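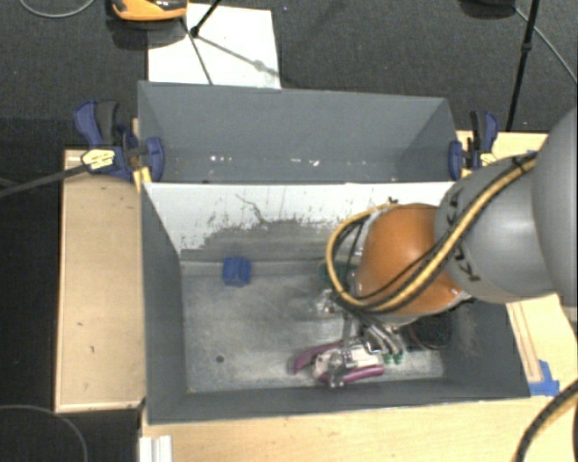
3.2 Bins and floor layout

Figure 4. Front bin with a purple-handled hand tool near the front wall, second gray bin behind.

Both bins are gray and open at the top, set one right behind the other with pale wood surfaces around them. Carpet is dark gray. Items came from the Astby set, 451 in all, hand tools mostly, plus odd household stuff. No more than 8 to a bin - past that the small ones get buried and sorting times go all over the place. Long handled tools were laid flat, not stood up. Layout kept the same for all 2,000 trials, exept the 2 Nandine sessions in April (see 3.4). Bin order not swapped. Mixed loads only, tools and soft items together.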